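Community Health and Places of Detention
Unit 6: Contagious Illness in Crowded Facilities
Lecture notes prepared by Sota Kudo

Purpose of the unit

Students should be able to describe how respiratory illness moves through a holding facility and to identify the points at which local health services can intervene. The unit assumes familiarity with the reading on the Lamano district health office.

1. Capacity and occupancy

Rated capacity is the number of persons a facility was approved to hold. Occupancy is the number held on a given night. The two figures should never be used interchangeably in written work. In the Lamano case, the district lockup reported an occupancy of 200 against a far lower rated capacity, and the health office learned of the difference only when it requested bedding records.

Occupancy also varies during the day. Court transfers lower the morning figure, and arrests raise it again at night. A report that gives a single figure must state the hour at which it was taken.

2. Intake screening

Screening takes place before a person is assigned to a shared cell. The minimum content is a temperature reading, a question about cough and its duration, a question about current medicines, and a record of any earlier treatment for tuberculosis. A person who reports a cough lasting more than 2 weeks is referred for a sputum test and housed separately until the result is received.

Screening is the duty of trained health staff. Where none are on site, the Nimier protocol allows a custodial officer to complete the form, provided that a nurse reviews it the next morning.
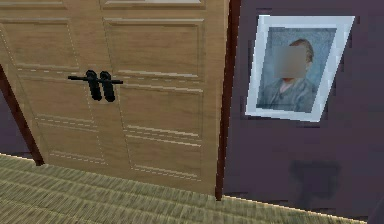

3. Ventilation and shared space

Floor area alone does not describe risk. Students should consider ceiling height, the number of openings to outside air, and the hours each day that detainees spend in the same room. Ishida's method, covered in Unit 4, combines these into one index. Its main limit is that it treats all openings as permanently open.

4. Continuity of care after release

Treatment is often interrupted when a detainee is released without notice. The Briltico health center addressed this by issuing each patient a treatment card and by naming one community health worker to receive referrals from the lockup. The card lists the medicine, the dose and the date of the next visit. It does not mention detention.

Written assignment

Prepare a memorandum addressed to a municipal health officer recommending changes to intake screening at the Lamano lockup. Cite at least 4 of the assigned readings. Memoranda are due May 6, 2018, and should be submitted to the department office in printed form.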